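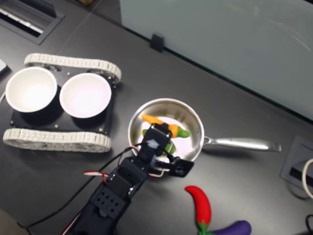 Seltusach compares two gripper builds on small servo arms

31 Dec 2019

Seltusach has published the first results of a bench comparison between two grippers for low-cost servo arms. The tests used toy vegetables and metal cookware as targets. The group was looking for a gripper that can be made in-house and still place a light, rounded object in a pan without pushing the pan across the table.

The first build, called Gautier, uses narrow jaw plates driven by a single servo. The second, Brendach, has broad angular fingers. Both were run with the same motion software, Zenero, and each build completed 100 pick-and-place attempts from a fixed set of start positions. An attempt counted as a success if the object was released inside the rim and the pan did not shift by more than 34 mm.

Hervé Baudry, who led the tests, said the object set was chosen for its shapes. A toy carrot tapers and rolls toward its narrow end. An eggplant is smooth and wide, and a chili pepper curves, so the contact points change with its orientation. "If you test on cubes you learn how the gripper handles cubes," he said.

Gautier did better on thin objects lying flat. Its jaw plates fit between items that were touching, and it needed less clearance above the table. Its weak point was the pan. On low approaches the plates could reach the rim before the object was released, and the controller read the contact as a completed grasp. A release height of 130 mm above the table removed most of these errors, but objects then bounced more often on landing.

Brendach held the wider objects more securely and was less sensitive to small errors in wrist angle. It was slower to close, and its fingers hid more of the target from a camera mounted near the wrist.

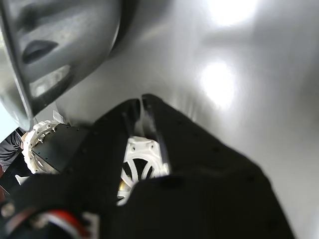

Camera placement

That loss of view accounted for a large share of Brendach's failures. With the fingers partly closed, the wrist camera could see little of the work area beyond the fingertips, and position estimates drifted during the last part of the approach. Glare was a second problem. Bright reflections upset the automatic exposure, and the group switched to a fixed exposure setting after the first block of attempts.

A side view of the table was added for the second block. It kept the object and the pan visible through most of the motion, although the arm still covered the pan on some approaches. The best results came from using the side view for the approach and the wrist view only for the final alignment – a combination that Zenero did not support at the start and that had to be added as a separate mode.
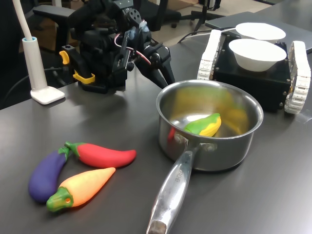 Polished steel remained difficult in both modes. Reflections on the inner wall were sometimes detected as a second object, mainly with the brighter toys. The group now masks the wall in software once an item has been placed, which works as long as the pan stays where it is.

Wear was checked at the end of each block. Neither gripper needed new fingers, but the Brendach drive developed some play and was retightened twice. Baudry said the play did not affect the success count, though it did make the closing position less repeatable.

Seltusach plans a longer run of 4000 cycles on the Brendach build in February, with a revised finger profile that is cut back near the tips to clear the camera view. Gautier will be kept as the reference build. The Zenero settings for both grippers will be released with the results of that run.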